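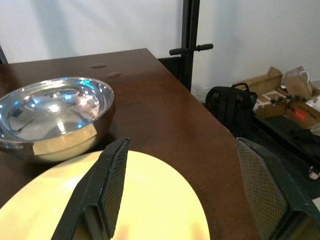

Wrist view over the steel bowl and the yellow plate, fingers open.

Stusunex table-setting gallery

Welcome to the picture page for Stusunex, our study of how two-armed robots learn to handle ordinary dishes from demonstrations given by people. We've put up the written report already, but plenty of you asked to see what the arms see, and fair enough! The wrist views are my favourite part of the whole project. Once you've spent a few afternoons looking along a pair of gripper fingers at somebody's crockery, you start sizing up every bowl in your own kitchen by how thick its rim is.

The question we started with was a pretty plain one. If you have a fixed amount of time to collect demonstrations, are you better off repeating one tidy table setup until the arms have it cold, or changing the dishes and the layout all the time and putting up with messier data? Ayana Demissie was on the side of variety from the start, and I was the sceptic. I owe her a coffee.

We collected 615 demonstrations in the main set, all of them on wooden tabletops with dishes you'd find in any share house cupboard. From those we trained two versions of the same policy. Zokanlow got 300 demonstrations with the layout kept as steady as we could manage. Venda got 300 as well, but with dishes swapped and shuffled between nearly every take. The leftover 15 were held back for checking, and we never trained on them.

Shiny metal was the thing I worried about most. A polished bowl picks up the lights and half the room, and its appearance changes with every small movement of the wrist. Zokanlow was lovely with steel as long as it stayed where it had been in training, and then went to pieces when we shifted it a hand's width. Venda was slower to get going – its first few checkpoints were frankly hopeless – but by the end it would go for the rim from nearly any side. Watching that come together was a great week.

Plates are a different headache. There's very little height to work with, so the fingers have to come down close to the table and take the rim without shoving the whole thing along. Hsiu-ying Man worked out that our demonstrators were all tilting the wrist a touch before closing, without being told to, and that the policies had picked up the same habit. You can find it in the joint traces if you go looking. It's a tiny thing and I could talk about it all day.

Then there's cutlery, which needs a section to itself. 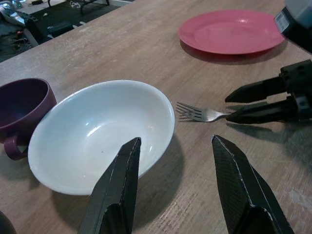
Fork in the second gripper, with the white bowl, purple mug and red plate nearby.

Forks were the last thing we added and easily the hardest. A fork lying flat gives you only a thin bit of handle to pinch, and the fingertips have to get right down near the wood to reach it. What I love about the two-arm views is that each wrist sees the other arm at work. We had wondered whether having a second gripper wandering through the picture would throw the policy off, so we trained one run with the other arm masked out. It did worse! Our best guess is that the policy uses the other arm as a cue for whose turn it is, though we haven't nailed that down and would be glad to hear from anyone who has tried something similar.

The scoring was done over 800 trials, split evenly between the two policies. On layouts close to the training ones there was hardly anything in it. On new layouts Venda was well ahead, and the gap was widest for forks and narrowest for mugs, whose handles seem to make life easy for everybody. Zokanlow's usual failure was to close neatly on the spot where the dish would have been. Venda's failures were more varied and a fair bit more entertaining, mostly grabs that landed on the wrong side of a rim.

A few notes for people who write in about the setup. The wrist cameras are small and wide, so the fingers take up a good chunk of every view, and we left them in for training. Colours shift a bit between the two wrists and we didn't correct for it. We also tried adding a third, overhead view (the Safavi run, in the appendix of the report). It helped with plates and did nothing we could measure for forks, which surprised all of us.

Next on the list is stacking, starting with 2 plates and working up from there. Ayana has her eye on nested bowls as well, and Hsiu-ying would like spoons done before anybody touches a knife. More pictures in November, once we've sorted through the new recordings.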